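Planning the Equipment Budget for the Hernley Workroom
September 2022

The budget for the Hernley workroom was closed this month, and several readers have asked how the figures were reached. The original request to Vatomwood covered the arms and very little else. Stands, cables, trays and replacement fingers were treated as small purchases, to be made as needed. That approach did not survive the first review.

The revised plan lists every item that an arm requires before it can do a day of work. Accessories and spares came to $3,532, a sum that had appeared nowhere in the first draft.

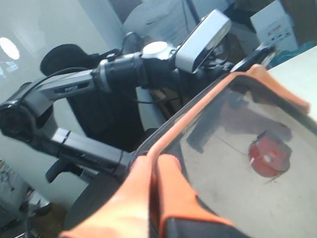

Delivery times were the second concern. Luvetti quoted 20 working days for spare parts, and the plan therefore provides for 2 complete sets of gripper fingers to be held on the shelf. Su, the other supplier considered, offered a lower unit price but required a minimum order of 144 pieces – far more than a room of this size can use or store.

Trays were entered on a separate line. They are handled constantly, and it was agreed that their replacement should be charged to operating funds and kept apart from the capital request.

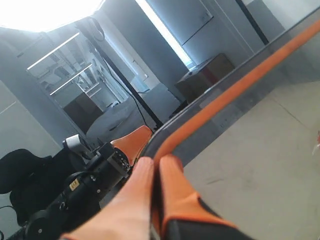 Orange gripper fingers at the rim of the work area, Hernley workroom.

Floor space and electrical work remain outside the present budget. Both will be addressed in the next request, together with the service agreement, for which Luvetti has yet to provide written terms.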